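The planner that waits

Half past two in the afternoon and Yasmine Benkirane is deleting code again. She does a lot of that. The two-arm stack at Haltidix started out as one enormous loop, everything talking to everything, and she has spent most of the winter pulling it into pieces that can fail on thier own.

"When it went wrong you got a frozen arm and a log file," she says. "A long one. Good luck."

The new version is called Shehata. Three parts. A perception process that says what is on the table and how sure it is. A planner that works out reaches. And a thin layer at the bottom that sends joint targets and refuses to do anything clever. The loop down there runs at 100 hertz and she wants it left alone.

Most of the fighting is over the middle part. The old planner wanted a full answer before anything moved — start pose, end pose, every point between. Fine for a box in a bin. Hopeless for a fork. Forks are thin, they shine, the depth reading goes full of holes, and by the time the arm gets close the estimate has shifted by a finger's width. So the planner now commits to the first stretch only, and asks again. Commit, ask, commit. If perception goes quiet, the arm holds where it is.

Gil-soo Koo writes the perception side and is less sold on the waiting. He'd take a worse guess sooner. He came over from Brarside, a warehouse outfit, where a late answer meant a jam on the line, and he still talks about latency the way other people talk about rent.

His current headache is handover between views. The head view sees the whole tabletop and gets the coarse position. The wrist view is supposed to take over on the approach, except early on it may have nothing useful in it at all — wall, furniture, whatever the wrist happens to point at — and it blurs when the arm moves fast. The old code trusted it anyway. Blended the two by a fixed weight, and the target wandered off across the table. Now each view carries its own confidence and a blurred one gets marked down before the planner ever hears about it.

The head view, then one from the wrist.
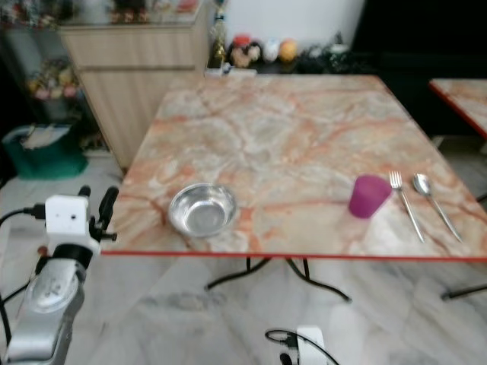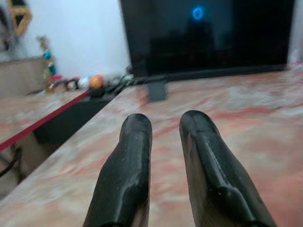

Marked down but kept, Koo is firm about that. Throw out every smeared view and the estimate goes stale, and then the planner stops, and then Benkirane gets a hold she didn't ask for. They argued over the cutoff for nearly a week. It's in a config file now, with both their initials on the comment.

The replay tool came out of the same argument. Any logged run can be fed back through a new build with no hardware attached, and the tool prints where the two plans split. There are 987 runs in the library so far. A change to the planner has to go through all of them before it gets near an arm, which takes most of a lunch break and has made lunch quite tense.

Next is a second site, Skundthorpe, with different tables and different light. Koo wants to retune there from scratch. Benkirane wants the same config, untouched, just to see what breaks first. They hadn't settled it when I left, and she had gone back to deleteing things.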